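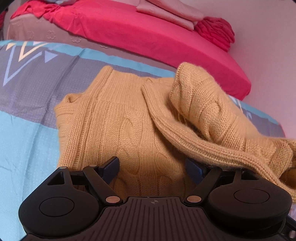 Figure 4. Cable-knit jumper, partly folded, on a patterned duvet. A second bed with a hot-pink fitted sheet lies behind.

14 min read

4. The bed as a work surface

4.1 Where folding happens

The literature on laundry has a good deal to say about washing, rather less about drying, and almost nothing about the stage at which a clean garment is turned into a small rectangle and put somewhere. Where folding appears at all, it tends to be given a table. Manuals of household management from several decades agree on the table. It should be at hip height, clear of other objects and well lit, and one comes away from these books with the impression of a nation that kept a spare one for the purpose.

Our respondents did their folding on beds. Of the 3,000 diary entries collected in Distton for the Jella study, 1,000 recorded a folding session of some kind, and the bed was named as the surface so much more often than anything else that we stopped coding the alternatives separately and put them all under "other". The category includes the sofa, the ironing board, the top of the washing machine, the stairs, and one chest freezer. The table is in there too, though respondents who mentioned it often went on to say what had been moved off it first.

The reasons for preferring a bed are easy enough to guess and respondents supplied them freely. A bed is large. It is usually free during the day. It is near the wardrobe, and a duvet doesn't mind what is thrown on it. Against this must be set the fact that it is too low for most adults to work at without stooping, and that it gives way under pressure, so that a crease put in with the edge of the hand goes partly into the jumper and partly into the mattress. Respondents complained about their backs in terms we have cleaned up for publication. They did not, on the whole, propose to fold anywhere else.

There is also the matter of the deadline. A heap of clean washing on a table can stay there until somebody wants to eat, and in some households that appears to be a flexible date. A heap on a bed has to be dealt with by night. Several diarists said they tipped the basket on to the bed in the morning for exactly this reason. The same diarists, read a few pages further on, record moving the heap to a chair at bedtime and back to the bed the next day. We return to the chair in Section 5, where it has a table to itself.

4.2 The difficulty of knitwear

We asked respondents to rank garments by how much they disliked folding them. Fitted sheets came first by a distance that made statistical testing feel unkind. Chunky knitwear came second, ahead of children's tights and well ahead of shirts, which most people had solved by hanging them up.

The complaint about knitwear is one of bulk. A cotton T-shirt can be folded badly and still lie flat. A cable-knit jumper has opinions. Each fold doubles a thickness that was considerable to begin with, the sleeves add a further layer wherever they are put, and the finished parcel tends to open slowly once the hand is lifted. Patterned stitches make matters worse in a way plain ones do not, since a raised cable sits over another raised cable and neither will give way. Respondents described pressing, patting, and in a few cases kneeling.

Hanging is the obvious way out, and the one most respondents had been warned against by a parent. The belief that a heavy jumper grows on a hanger was held almost universally in our sample. We did not test it. It is enough for present purposes that people believed it and folded accordingly, including people who cheerfully hung everything else they owned.

4.3 Sleeves first, or body first

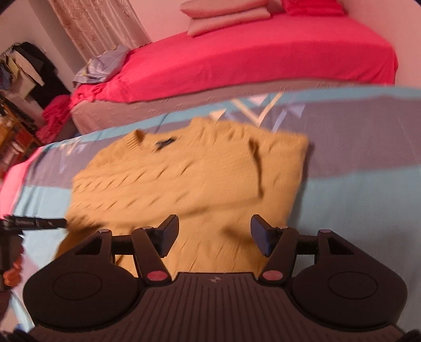 Methods of folding a jumper divide, for our purposes, by what is done with the sleeves. In the first, which the diaries call "doing the arms", the garment is spread flat, each sleeve is laid along or across the body, and only then is the body folded. In the second the body is folded in half down its length, sleeves together, and the sleeves are dealt with afterwards as a pair. With the mustard jumper on the blue and grey blanket, the body is laid flat, and one sleeve appears to be folded along its right side; we would code an arrangement of this sort as sleeves first, with the reservation that a sleeve can end up there by accident and frequently does. The small embroidered logo near the chest is of some practical interest too. Respondents who owned jumpers with a badge on the front liked it to be uppermost in the drawer, and those working face up had to remember to turn the thing over before they began. They recorded forgetting.

Sleeves-first folders were the more confident of the two groups and the more inclined to say that the other method was wrong. Body-first folders tended to say that theirs was quicker and that they had never thought about it. When asked who had taught them, both groups named a relative, most often the one whose way of loading a dishwasher they also defended. A small number had learnt in a shop. The 200 respondents from the Fostari estate included several who had worked at the knitwear counter of Rodrigues, a department store that used to stand near the bus station, and these fold in a third way, around a piece of card, with a speed their families find unnerving. They no longer have the card. They make do with a magazine, or with a forearm.

We had expected method to predict how neat the drawer was at the end of the week. It did not. The drawer was predicted by how full it had been to start with, a finding we report for completeness and because the field visits took most of December.

4.4 What else is on the bed

The manuals' insistence on a clear surface deserves a word. In practice the bed is seldom clear, and respondents worked in whatever space the bedding, the rest of the washing and the contents of their pockets left them. Rooms with two beds offered an advantage here that their occupants had not been slow to take. One bed could be used for the folding and the other for everything waiting to be folded, or already folded, or of uncertain status. The room in Figure 4 has the second bed conveniently close. Toward the middle is a light pink pillow with a ruffled cushion beside it, while a piece of red fabric lies crumpled at the left end, so that order and its opposite share a single mattress at a decent distance from one another. We found the same division in a good many homes, and it was seldom planned. Things simply drifted to the end they belonged at.

The uncertain category is larger than one might suppose. Diarists used a range of terms for garments that had been worn once, were not dirty, and could not in conscience be put back with the clean. Knitwear is heavily represented, being washed seldom and taken off often. A jumper of this kind may be folded with care and then left out, where it will be unfolded the next morning and worn. Asked why they folded it, respondents said that it looked better. One added that it made her feel the room was further along than it was.

Open rails complicate the picture. In homes where clothes hung on a rack in plain view, people reported folding more carefully than in homes with a wardrobe door that shut, and also reported resenting it. Guests were mentioned. We had no measure of how many guests went into the bedroom, and suspect the figure would be modest.

4.5 Limits of the diaries

Three things should be borne in mind. People who agree to keep a laundry diary are likely to be people with views on laundry. The diary also seems to have improved the behaviour it was meant to record, at least for the first week, after which the entries grow shorter and the heaps, by their own account, taller. And of the 600 households approached, those who declined most often gave as their reason the state of the bedroom. We regret losing them. They would have told us a great deal about the chair.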